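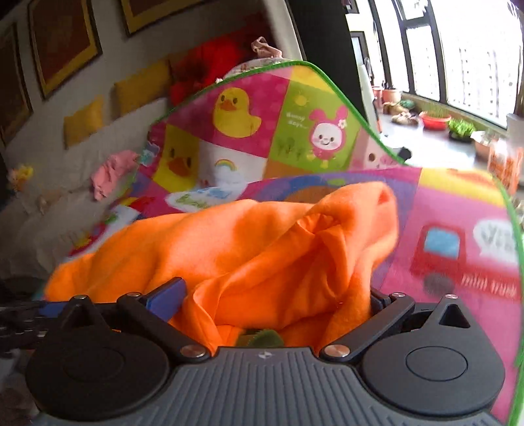 Orange fleece, on the play mat

On 6/2/21, Bello Osagie wrote:
> Has anyone washed an Arnness fleece on warm? Mine says
> cold only, but cold does nothing for yogurt.
> Also, are we still doing the swap in November?

Bello,

I've washed two of them on warm. One came out fine. The other now has the texture of a bath mat and lives with the dog, who has no complaints.

For yogurt, scrape first, then dish soap and a long soak. Skip the softener. And keep it out of the dryer unless you want a 16 inch blanket - I have one of those too, if anybody's doll is cold.

Swap is on, same hall. Please label your bags this time. I still have a Judum snowsuit, left leg only zips.

Tănase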